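Autocolante

Um autocolante (em Portugal) ou adesivo (no Brasil) é uma peça de papel ou de película plástica, impressa numa das faces e coberta de cola na outra, destinada a ser fixada numa superfície lisa. Usa-se para identificar, avisar, fazer publicidade ou simplesmente decorar. Distingue-se da etiqueta, que costuma ter função comercial ou administrativa, e do decalque, em que só a camada de tinta passa para o suporte.

Este artigo trata sobretudo do autocolante decorativo aplicado em móveis, portas, painéis e objetos de uso diário.

Designação

Em Portugal, a palavra «autocolante» é usada como substantivo e como adjetivo (papel autocolante, fita autocolante). No Brasil predominam «adesivo» e, para as peças colecionáveis de álbum, «figurinha». A forma inglesa «sticker» é corrente nos dois países entre colecionadores e ilustradores.

Constituição

Um autocolante comum tem quatro camadas: o verniz ou laminado de proteção, a tinta, o suporte e a cola. O conjunto vem assente num papel siliconado, chamado papel de suporte ou «liner», que se retira no momento da aplicação.

Os suportes mais frequentes são o papel couché, barato e fácil de rasgar, e o vinil, que resiste melhor à água e à luz. A cola pode ser permanente ou removível. A mesma imagem impressa em papel e em vinil envelhece de maneira muito diferente, e num painel decorado ao longo de anos é comum ver peças quase novas ao lado de outras já amareladas.

Motivos

Os motivos de jogo estão entre os mais antigos do repertório decorativo. Incluem dados, naipes de cartas, ferraduras e bolas de bilhar. A bola oito, preta com o número num círculo branco, é a mais reproduzida da série, e passou dos salões de jogo para os capacetes, as motorizadas, as guitarras e, mais tarde, as portas e os armários. As restantes bolas vendem-se muitas vezes na mesma folha, mas aparecem menos em peças avulsas.

O xadrez preto e branco, ligado às bandeiras das corridas, é outro motivo constante. Encontra-se em faixas, em ovais e em escudos, e combina bem com fundos claros.
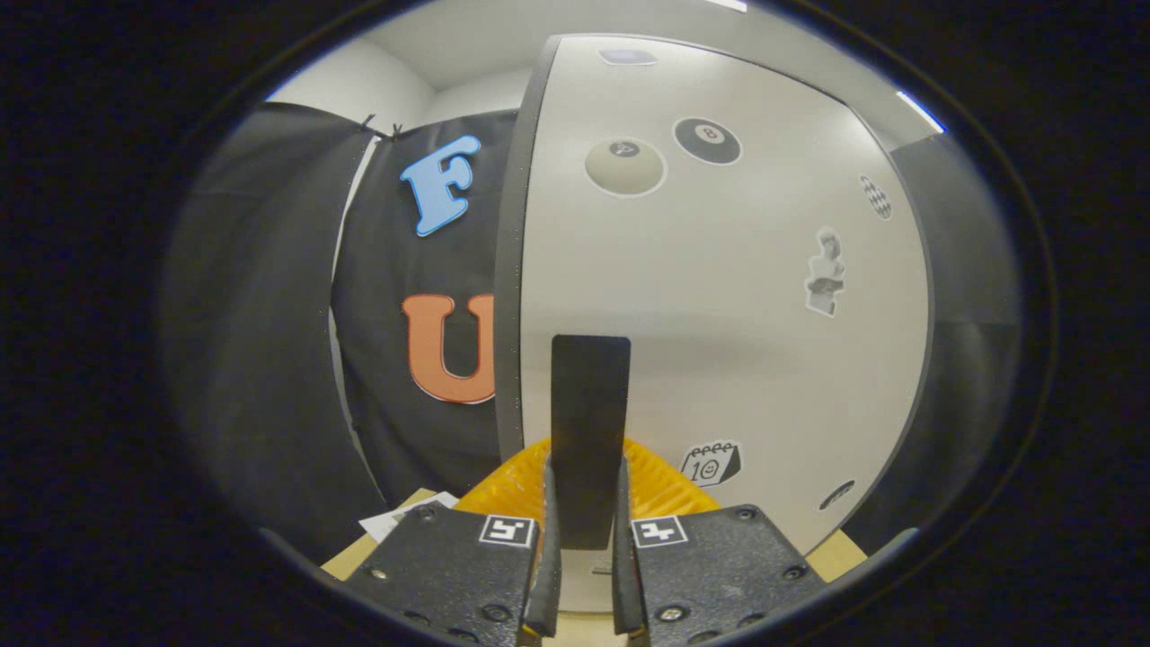
Autocolantes dispersos num painel curvo esbranquiçado, entre eles o da bola oito.

Disposição

Há duas maneiras habituais de decorar uma superfície. Na disposição cerrada, as peças sobrepõem-se até cobrirem o fundo, como nas malas de viagem e nas caixas de instrumentos. Na disposição dispersa, cada autocolante fica isolado e a cor do suporte continua a dominar. A segunda é mais comum em painéis brancos ou de tom creme - as peças vão sendo acrescentadas sem plano definido, e as de maior contraste acabam por comandar o conjunto.

Em superfícies curvas, os autocolantes pequenos assentam melhor do que os grandes. Uma peça larga e rígida tende a formar pregas nas margens ou a levantar nos cantos.

Aplicação e remoção

A superfície deve estar limpa, seca e sem gordura. Descola-se uma das margens do papel siliconado, encosta-se essa parte ao painel e alisa-se o resto com um pano ou uma espátula macia, do centro para fora. As bolhas pequenas podem ser furadas com uma agulha fina.

Para remover, aquece-se a peça com um secador de cabelo e puxa-se devagar, num ângulo de 45 graus. Os restos de cola saem com álcool ou óleo alimentar, seguidos de água com detergente. Em superfícies pintadas convém experimentar primeiro num canto escondido. Quando a peça esteve muitos anos exposta à luz, pode ficar no painel uma marca mais clara com a forma do autocolante.

Colecionismo

Os colecionadores guardam as peças por aplicar, em folhas transparentes e ao abrigo do sol. Entre as séries procuradas contam-se as folhas de jogo da casa Trastilar, com 39 motivos, e o catálogo Dullmont, que chegou a reunir 393 modelos. As reedições da Lurkwood trazem o verso numerado, o que permite distingui-las das originais.

Artigos relacionados
Decalque
Etiqueta
Papel siliconado
Vinil adesivo
Bola oito
Folhas de jogo Trastilar

Este sítio utiliza cookies para melhorar a navegação. Ao continuar, aceita a sua utilização. Aceitar | Saber mais

Última atualização: 18 de fevereiro de 2019
© Enciclopédia Awad | Contacto | Voltar ao topo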